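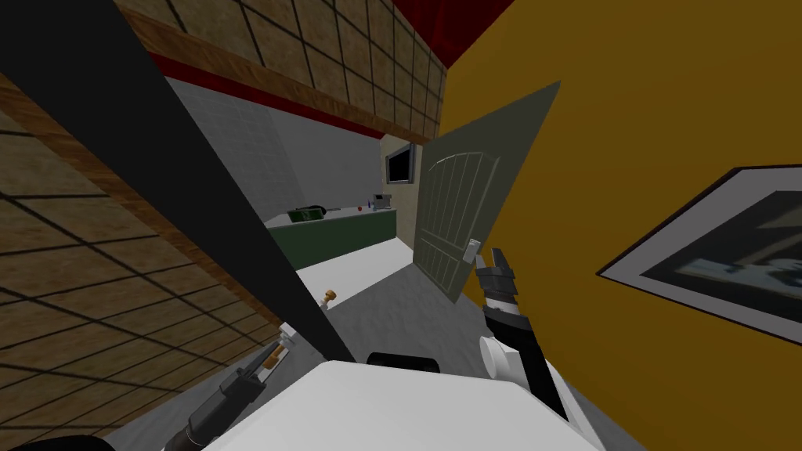

Wustgate Community Hall – Building Care Team

Walk-through checklist, with my comments (February round)

Hi all, Rekha here. I did the whole hall with the clipboard this time, started at 7.15 am so I'd be clear of the playgroup, and I've typed my scribbles up under each item. Ajith Devadiga has the key register and the ladder, so anything marked "Ajith" is already on his list (sorry mate!).

1. Front doors and exit path
Pass. Both leaves swing out freely and latch on their own. The mat had curled up at one corner again so I've flipped it, but we really do need a new one before somebody goes flying.

2. Exit signs and emergency lights
Fail, one of them. The sign over the side door went dim after a few minutes on the test button. The Lurell fittings have been in since the reno, so I reckon it's the battery. Ajith.

3. Extinguishers
Pass. Tags punched, pins in, gauges in the green. The one near the stage had a coat hung over it. Please use the hooks, there are plenty!

4. Interior doors and handles
Pass with a grumble. The storeroom handle is loose on its spindle and you have to lift it a bit to get in. I tightened the grub screw, and it lasted until morning tea. Also the clearance between the door and the floor has gone tight at the hinge side, probably the humidity. Check again next round.

5. Kitchen
Mostly pass. Hot water at the sink is fine, fire blanket is where it should be, fridge seals are good. The Tokura urn has a nick in the cord near the plug, so I've taken it out of service and put a big red DO NOT USE on it. Acharya Electrical quoted $302 to redo the tags and replace the cord while they're here, and I've said yes. Wooden spoons and boards: two split ones binned. If it's got a crack you can catch a fingernail in, out it goes.

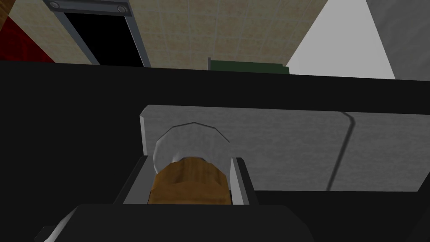
6. Main hall floor
Pass. No lifted boards. There's a sticky patch near the stage steps that I suspect is cordial, and I went over it twice with the mop. Chairs are stacked no more than 6 high, which I was very pleased to see.

7. Toilets
Pass. The accessible one has its grab rail nice and solid, but the light takes ages to warm up. Paper's stocked.

8. Outside
Fail. The gutter over the ramp is dripping right where people walk. The roofer wants $1165 for that whole run and I'd like a second quote before we cough that up. Cones are out in the meantime, so please don't borrow them for soccer.

If you spot something I've missed, write it in the red book by the phone and I'll pick it up next time.

Rekha Arumugam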